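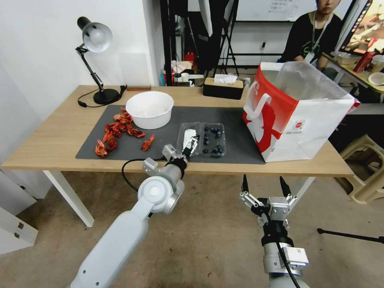

Progress report, Bodley tasting and packing room, period to May 15, 2026. Sorry it's short, been flat out all week. Main thing is the cold table format is settled, more or less. We sort on the big dark grey mat now, straight on the desk - crayfish in a heap on the left, deep white bowl behind them, blueberries in the clear clamshell in the middle, paper carry bag standing up on the right. Cooked crayfish really stand out against that mat, so do the claws and legs, so it's a good colour for sorting on. Whole layout fits on one desk with the lamp at the back. We're keeping it.

Where the money went

Spent $739 of the first payment so far. Most of that is food. Mats and bowls were $279, all from Tummont, invoice already sent through to Letay. Bags came out of our own stock, no charge to the grant. Lamp was ours too.

Nothing spent on the fridge yet. Still waiting on Bultel to come back with a price, have chased them twice. If it's over what we put in the application I'll ring you before we say yes to anything.

What's done

Packing order written up and on the wall. Bowl gets filled first, fruit goes in last, bag gets packed from the bottom with the flat things. Sounds obvious but we had 4 different versions of it going before Easter and people were getting squashed berries.

Food handling refresher done for everyone on the roster. Certificates are in the folder. One is missing a signature, will fix.

Mat cleaning - hot water and detergent between foods, air dry on the rack. We tried wiping down with paper towel only and the smell of crayfish hung about till the next morning. Wont be doing that again.

Tissues stay on the desk at the back, black box with the wooden lid. Everyone wanted them closer but they end up in the food.

What isn't

Allergen labels. Wording is done, printing isn't. Shellfish has to go on anything packed at the same desk, including the fruit, and the label we had was too small to read. Isaksson are redoing it at a bigger size. Until those turn up we're writing it on the bags by hand in marker, which is slow but it's legible.

Second desk. Letay Tilahun has measured up and there is room for one along the back wall if we shift the shelving. That would let us keep seafood and fruit apart properly, instead of left side and middle of the same mat like now. I'd put this ahead of the fridge if we can only do one, to be honest. Would you be OK with us moving that money across? Need a yes in writing I think, check clause on variations.

Clamshells. The clear ones are good, you can see at a glance what's in them and how full. Lids pop open if you carry them by the edge though. Trying a deeper one next order.

Problems

Crayfish supply was patchy, we missed 2 sessions in the middle of the period and filled in with bread and salads. Numbers were down both times, no suprise. Supplier says it'll steady up. I've asked for a week's notice if it won't.

Parking at Bodley still a pain on delivery mornings. Not a grant matter, just so you know why the log has late starts in it.

Next

Labels on, second desk if you agree, fridge price chased again. Full set of figures with receipts will come with the July report. Attendance sheets are being typed up now and I'll send those separately, probably Monday.

Ring rather than email if it's about the variation, I'm hardly at the computer.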